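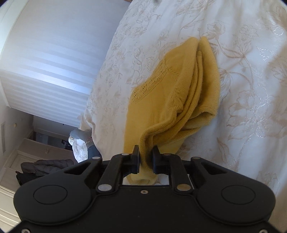

Taller de Manipulación – Grupo Urkau

Cuaderno, enero. Entrada de después de la visita de Lullis. Escribo deprisa que luego se me olvida.

Vinieron 6 personas, con Benoît Langlois al frente. Llegaron a las 10:20, la demo estaba prevista para y media, así que café primero y luego directos al dormitorio. Tarea enseñada: ropa de punto sobre la cama, pinza de mano. Prenda: el jersey mostaza de punto fino, el de la banda calada. Agarre por un pliegue, entre las dos puntas, y a partir de ahí plegar.

Lo que preguntaron (sin orden):

– Cuántas demos llevamos. 1634 grabadas en total, 929 ya revisadas y etiquetadas. Langlois quería saber por qué tanta diferencia. Le dije la verdad, que la revisión la hacemos a ratos.

– Si el calado engancha. A veces sí. Con punto liso casi nunca. Apuntar esto bien en la ficha de Mordale, ahora solo pone "punto" y no distingue.

– Si el estampado de la funda nórdica molesta para segmentar. Flores beis y doradas sobre blanco, la prenda amarilla se separa sin problema. Otra cosa será una prenda clara encima de esa misma funda. Pendiente de probar, lo prometí delante de todos así que hay que hacerlo.

– Luz. La persiana deja rayas en la pared blanca del fondo. Preguntan si lo controlamos. No. Bodin (la versión nueva) en teoría lo aguanta, la vieja se perdía con eso. No tengo números, no di números.

Langlois probó él mismo la pinza. Primer intento cogió demasiada tela, se le hizo un rollo gordo y no hubo manera de plegarlo. Segundo mejor. Comentario suyo: el recorrido del gatillo es largo y cansa el pulgar. Ya nos lo había dicho más gente, habrá que mirarlo en serio. Otra visitante pidió verlo con la mano izquierda, y la verdad es que va igual, el cuerpo es simétrico.

Tiempo de demo: 55 minutos con preguntas, habíamos calculado bastante menos. La próxima vez dejar la parte de Mordale para el final o mandarla por correo, ahí se nos fue medio grupo a mirar el movil.

Cosas mal por nuestra parte:
el portatil sin cargar, otra vez
nadie había impreso las fichas
no se veía la pantalla desde el lado de la puerta

Pendiente:
– separar "liso" y "calado" en las etiquetas
– serie con prenda clara sobre la funda de flores
– revisar tornillos de los pivotes antes de seguir, noté algo de holgura en uno de la derecha (o me lo pareció)
– mandar a Lullis el resumen y el enlace a los datos ya revisados, solo los revisados!!
– preguntar a Langlois si nos prestan prendas suyas para pruebas, dijo que si pero de palabra

Mañana sigo con la revisión desde donde la dejé.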